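Print this page | E-mail this page

Working next to the arms: tips for the steaming table

For kitchen staff at Florklow and anyone covering a shift there 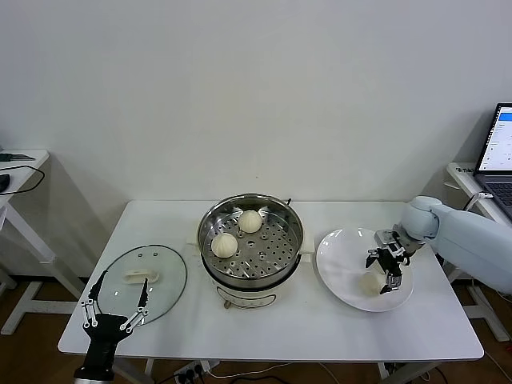 Setting the table before the first batch

Keep the cooker in the middle of the table with a handle pointing to each side. The arms reach in from left and right, and if the cooker is turned even a little they slow down and start searching for it. We put a strip of tape on the tabletop behind the cooker in August and it has saved a lot of fiddling. Replace the tape when the corners lift.

Lid on the left, plate on the right. Lay the lid flat with its handle up. Leaning it against the cooker looks tidier but it slides.

Use the big round plate with the wide rim. The arm on the plate side was taught on that one. The small side plates have a deeper center and the fingers come down too short.

Leave space between buns in the basket. Buns that touch will stick as they swell, and an arm pulling one away tends to bring half of its neighbor along. A person can feel this happening and ease them apart with a wet spoon. The arm can't, so the spacing has to be right when they go in.

Check the water by eye before you press start. Ondex, the scheduling program, tracks minutes only and has no idea whether the cooker is full. Top up from the marked jug.

Steam and hands

Water at a rolling boil is 212 degrees and the steam coming off it will burn you just as badly as it did before we had any arms. Most of our burns in the past were on the inside of the wrist, from reaching over the rim for the bun at the back. That reach is now the arm's job. Don't take it back because you're in a hurry.

If you have to lift the lid yourself, pause the arms first and tip the lid away from you so the far edge opens first. Let it vent, then move it. Drips go on the towel, and the towel goes on the hook, never on the tabletop where a finger can snag it.

Wait 10 seconds after pressing pause before you put a hand over the table. The arms finish a small settling move after they stop, and it catches new people out.

Tie back long sleeves and apron strings. This was always the rule at the mixer and now it's the rule here.

Keeping the fingers clean

Dough skin dries hard. Wipe the gripper fingers with a damp cloth between batches, from the wrist end toward the tips, and get into the small joints with the soft brush. Skip the scouring pads.

No cooking spray on the fingertips. Two of us tried it and the buns dropped. If they're sticking, the dough is too wet or the buns came out too soon. Give them another minute with the heat off and the lid on.

Flour on the table is fine in small amounts. Flour on the floor near the plugs isn't, so sweep toward the door and keep wet mops well back from the power strip. Cables stay under the table, out of the walkway.

Touch the laptop with clean, dry hands only. Same goes for pens, clipboards and phones on the side tables.

What the job looks like now

People have asked what is left for them to do, and it's a fair question. The arms load, unload and handle the lid. Everything before that is still ours – mixing, proofing, filling, pleating – and so is deciding when a batch is good enough to go out. On a busy morning we shape 200 buns before the counter opens, and those are all made by hand.

The steaming station used to take one person the whole shift, standing in the heat. That place is now shared. Whoever is on it looks after the table and also shapes at the next bench, then swaps at mid-shift. Backs and wrists have been better for it. On the other side, the pace is steadier than it used to be and there are fewer natural pauses, so take your breaks at the time on the sheet even if the table is running well.

Some of the older hands miss lifting the lid and judging by the smell. You can still do that. Press pause, have a look, press a bun with the back of a spoon. If it springs back, it's done. If the timer and your spoon disagree, go with the spoon and write it in the log so the minutes can be changed in Ondex.

New starters learn the station by hand before they work it with the arms. That's one full week of loading and unloading with tongs. The arms go down now and then, and the counter doesn't close when they do.

When something goes wrong

Dropped bun on the table: pause, pick it up, bin it, wipe, restart. Don't try to catch it.

Torn bun: look at the basket before blaming the arm. Nine times out of ten it was sitting on bare metal with no paper square under it. Cut the squares smaller than you think, so most of the holes stay open for steam.

Arm stops above the plate and waits: usually the plate is full or has been nudged. Swap or straighten it and press resume.

Arm stops with the lid in its fingers: leave it there and use the red button. Fetch the shift lead. The lid is glass and hot, and two people can take it down safely where one might not.

Same fault twice in a shift: switch to tongs and call Jindier, who service the arms for us. Note the time and what was in the basket. They answer until 6 p.m., and after that you leave a message and carry on by hand.

End of the day

Park the arms first, then unplug the cooker. Let the basket cool on the rack before washing it. Hold it up to a light to check the holes, and push any plugged ones through with a toothpick from the underside.

Heat some white vinegar and water in the cooker once a week for scale, 40 minutes on low, then rinse twice.

Fill in the log even when nothing happened. A blank line could mean a quiet day or a forgotten one, and the morning crew can't tell which.

The Ilie kitchen across the yard is getting the same setup with a taller cooker, so a few of the table positions above will be different over there. Ask for their sheet if you're covering.

Print this page | E-mail this page

This site uses cookies to remember your settings. By continuing to browse you agree to their use. OK | More information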